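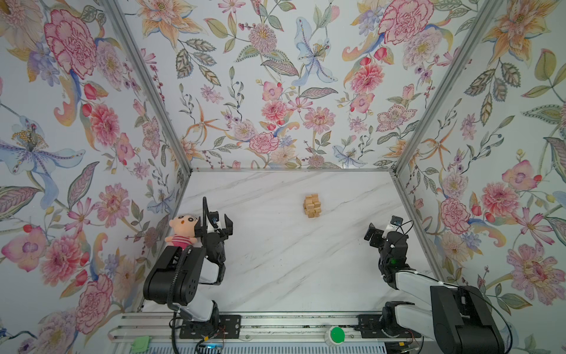

3. Materials and layout

3.1 Objects

The collection used in this study holds 404 wooden items, counted as loose parts. It was put together from two sources. The larger share came from the Aksoy set, which is made up of interlocking puzzles, plain blocks and printed tiles. The rest came from the Junimach set, which has blocks only. Items were given a number on arrival and entered in a list with their longest side, their weight and any marks in the wood.

We sorted the items by what they ask of the person handling them. Burr puzzles form the first group. A burr puzzle is made of notched sticks that lock together, and the closed form holds with no glue or pins. Its outline is uneven, with the stick ends standing out past the core, so it can be picked up in many ways, and some grips load a stick that is free to slide. Plain blocks form the second group. They have flat faces and differ mainly in length and thickness. Printed tiles form the third. A tile has a front and a back, and a user may care which way up it ends.

Knots and dark spots were left as they were. We had planned to sand out the larger ones but gave this up after the first tests, when users began to tell similar blocks apart by them. The list was changed in December to include a short note on the grain and knots of each plain block.

3.2 Surface and backdrop

All work was done on a white marbled surface with light gray veins. Pale pine is harder to pick out on it than darker wood, mostly along the long edges. We kept it anyway so that results could be compared with those from the earlier Urinach tests, which used the same kind of surface. Floral wallpaper in pale colors covers the walls behind. A plain backdrop was tried for 40 sessions and dropped, as it made no difference we could measure to the time taken.

3.3 Starting states

Two kinds of starting state were used. In the single-item state, one closed puzzle stands on the surface with clear space around it. In the scattered state, several pieces lie at mixed angles, and some may hide others from certain views. No attempt was made to repeat the same scatter twice. The person laying out the pieces was asked only to keep them away from the edge. A session ended when the pieces had been gathered or after 30 minutes, whichever came first. In total 691 sessions were kept for analysis.
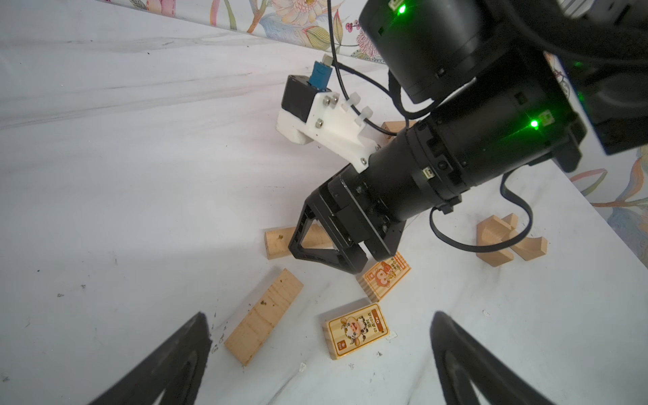
Stilthorpe, 26th June

Figure 2. Scattered state with seven wooden pieces, among them a long light pine block and a printed tile showing a cartoon monkey with a red border.

The layout in Figure 2 mixes plain blocks with a printed tile. The long pine block lies at a diagonal and shows its grain and a few dark spots, the kind of marks noted in the list. Another block has a small dark knot on its end. The monkey tile is standing, and we logged standing tiles apart from flat ones. A flat tile has to be lifted by a thin edge, while a standing one offers both faces but tips over easily when a nearby block is moved.

Blocks that were partly hidden at the start were counted as present. Our first coding sheet left them out, and those sessions were coded again from the layout notes. Where the notes and the second coding did not agree, the session was removed before the total given in 3.3 was worked out.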